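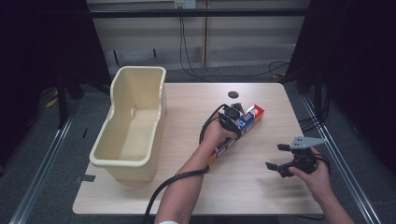
Bjarke Brøndum wrote in after the last post to argue that a household has no business running reorder points at all. His position is that the variance is too high, the quantities are too small, and a person who opens the cupboard once a day already has a better sensor than any spreadsheet.

I agree with the first two and have doubts about the third. I open the cupboard once a day too, and I look at the thing I came for. The item next to it can sit at zero for a week before I register it.

Some background for people who skipped the earlier posts. I have kept a stock log of dry goods and cleaning supplies since moving to the new apartment. Each row is one event: item, quantity in or out, date. As of this morning there are 892 rows. It started in Rilo, which I dropped when the export stopped preserving units, and now it is a plain text file with tabs. A short script reads it and prints what is low.

The textbook reorder point is demand during lead time plus safety stock. For a business, lead time means the supplier's delivery time. For me it is the gap between noticing and the next trip to Minami, the nearest store with decent prices. That gap has little to do with logistics. It depends on weather, on work, and on whether the list has enough on it to justify going. Its median in my log is 5 days. The longest is 10, in February, when I was sick and then stubborn.

Demand is worse. Rice behaves well. I use close to the same amount every week, and the intervals between opening one bag and the next are boringly regular. Baking soda doesn't behave at all. It sits untouched for months, then I clean the oven and the drains on the same afternoon and it's gone. Averaging those months gives a daily usage figure that describes no day I have ever lived through. Bjarke is right about this part, and I should have said so last time.

What I do now is split items into two classes.

Steady items get a computed reorder point. Usage per day over the trailing six months, multiplied by the longest observed lead time. I use the longest and skip the safety stock term, which would otherwise need a standard deviation I don't trust with this few samples. It overstocks a little. For rice, oats, coffee and dish soap the extra cost is shelf space.

Lumpy items get a rule with no arithmetic in it: one open, one sealed. Opening the sealed one is the trigger, and it goes on the list right then. People who have worked in a stockroom will recognize the two-bin system, with both bins shrunk to one package each. It fails only when two lumps of demand land inside one lead time. Going back through the file, that would have happened once, with sandwich bags.

Hüsnü Tatlı asked whether partial packages are logged. They aren't. I tried weighing them for a while, on a kitchen scale, and the compliance rate - my own, there is only me to comply - fell off quickly. An open package counts as zero. This makes the count conservative and means every number in the file is an integer, and that has removed a whole category of typing error.

Package size changes remain a problem. If a box goes from one weight to a lighter one under the same name, the usage rate in packages goes up, and the script has no idea why. I have added a column for net weight and filled it in for new rows only. The older rows would need receipts I no longer have. Trekeck, the file comparison tool I mentioned in the comments, is good for finding where the names drifted ("oats", "Oats", "rolled oats") but can't help with weights that were never written down.

The other open item is expiration dates. First in, first out is easy to state. On a deep shelf it's tedious to follow, and new stock ends up in front whenever I'm putting things away late. I may write the month on each package with a marker and sort by that. I'll try it on the canned goods first and see how many get labeled by the end of the month.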